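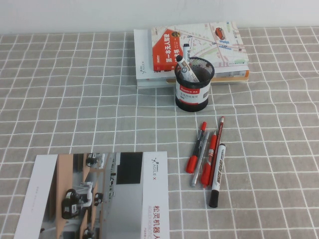 Books on the table, with the city map on top

Hello, and thanks for clicking on the page most people skip. I'm Mahfuz Sultana and I run Plondgate, a small outfit that gets people who disagree about politics to sit in the same room and talk. We do evenings in libraries and church halls, workshops for councils and sixth forms, and now and then a whole weekend if somebody is brave enough to book one.

I started it after nine years as a local reporter, mostly covering council meetings in Clivesard. I loved that job (even the planning meetings, which I know is odd) but I got very tired of the shouting. There was one February when the council was deciding whether to close the Brutton road to traffic, and 971 people wrote in. I read every single letter. A good half of them were thoughtful and kind and a bit worried, and then the public meeting came round and you'd have thought the two sides were from different planets. I went home and wrote it up as a row, because it was a row, and I felt rotten about it for weeks.

So I asked a few of the letter writers if they'd come for a cup of tea. Four said yes. Two wanted the road closed, one wanted it left well alone, and one changed her mind twice before the biscuits were finished. We talked for three hours! They didn't end up agreeing, and they still don't, but they stayed in touch and one of them later drove another to a hospital appointment. That was our first session, although I didn't have a name for it then.

What a session looks like

Usually we have between a dozen and thirty people, split into small tables. Each table gets a question that's live in the area — housing, policing, the bus cuts, who should run the leisure centre — and everyone starts by saying how they came to think what they think. No speeches and no slides. You can pass on any question. If someone gets cross we slow down a bit, and if they're still cross we stop for a drink and go again. I've only ever had to end one early, and that was a burst pipe.

We don't do debates with a winner, and we don't take a vote at the end. People ask me for one quite a lot. I've tried it and it made everybody start counting heads.

Who we are

There are three of us on the payroll. I do most of the hosting and all of the worrying. Our other two colleagues look after bookings and the schools programme, and would rather not have their names on the internet, which I think is fair enough given the sort of emails we sometimes get. On top of that we have a pool of trained hosts who we pay by the session. Some are former councillors, from more than one party, and several have never been to a political meeting in their lives and are brilliant at it.

People always want to know how I vote. I do have views and plenty of them, and I'm happy to tell you over a coffee, but I leave them outside when I'm hosting.

Where the money comes from

Councils and colleges pay us a fee, and that covers the free evenings. We don't take money from political parties, candidates or campaign groups. We've had one grant, from the Cassim Fund, which paid for our host training and a very good set of folding chairs. Our accounts are on the downloads page if you'd like a nose through them.

Your details

We've rewritten our privacy notice and it applies from 25/05/2018. The short version is that we keep your name and email so we can tell you about sessions, and we don't keep any record of what you said at one.

Come along

You don't have to know much about politics, and you don't need to live in Clivesard either. Have a look at the dates page, pick a session and just turn up, or drop me a line first if you're nervous (lots of people are). If you'd like us to run something at your school or workplace, use the bookings form and one of us will ring you back. Tea is always included.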